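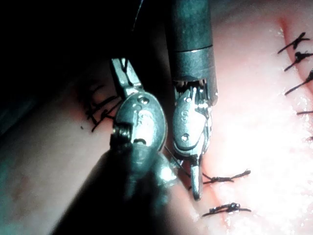 *3 min read*

The brochure from Drurkden said the pad felt like the real thing. I had my doubts about that. I'd touched the real thing, and it had never come in the mail with a packing slip.

Still, I had paid for Saturday at the Virkcombe skills center, so I sat down at the console, put my forehead where foreheads go, and looked at the pink. It was very pink. It shone like a glazed ham. Somebody had been stitching before me, and the knots were better than mine, which I put down to luck.

"Close it the way you'd close a patient," the instructor said behind me.

"A patient would have complained by now," I said.

She didn't laugh. She had the Thambiah score sheet on her knee, the one that claims to measure gentleness. I have never believed you can measure gentleness. My mother was gentle and could not have sewn on a button. My first chief could close an artery in his sleep and once threw a stapler at a door.

I took my first bite with the needle and pulled the thread through. Too much tail. I took another and got too little.

"You're rushing," she said.

"I'm keeping a pace."

"Whose?"

I didn't care for that. I opened the left jaws wide and let go of everything, and for a while I only looked. 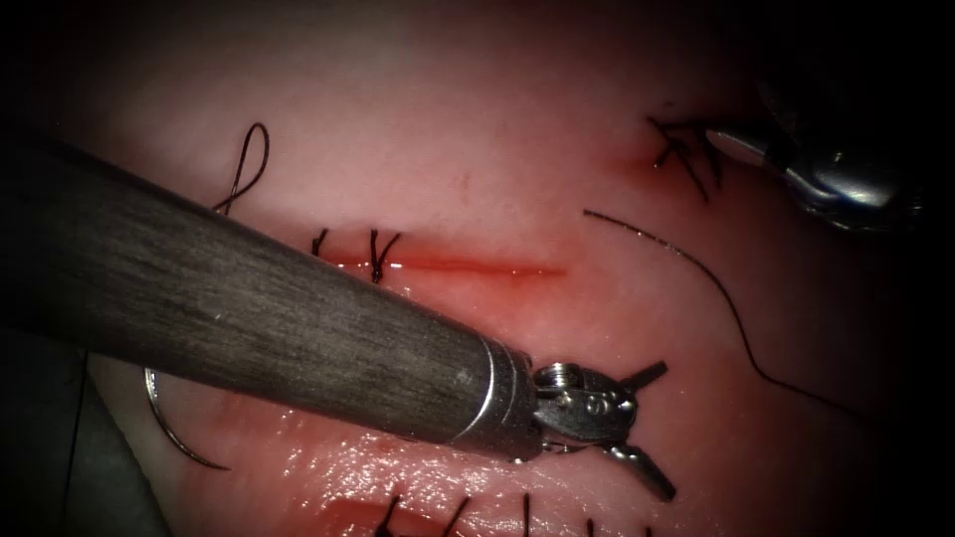 I had been doing this for almost 46 minutes, and my shoulders were up by my ears. The clinic at Prinness wanted a certificate. That was all this was. A certificate said you had sat in a chair and been watched, and then they let you near people. I had been near people for years without one – decent years, mostly.

"What did the last one do?" I asked.

"The last what?"

"The last person who sat here. Did they pass?"

She turned a page, or pretended to. "Do you want to know, or do you want to stop?"

I thought it over longer than the question deserved. Then I lowered the right jaws toward the pad and brought the left ones in closed. I didn't believe in the pad any more than I had at nine that morning. But the thread was there, thin and black, and it had to go somewhere.

"Slower," she said.

I went slower. I told myself it was to humor her.
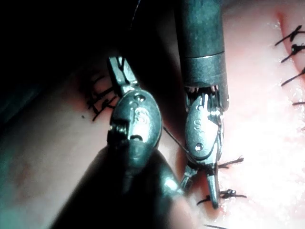

*The thread, between the left hand and the right.*

She wrote something on the sheet. I didn't ask what. I could hear the pen, and it went on for longer than a number would take.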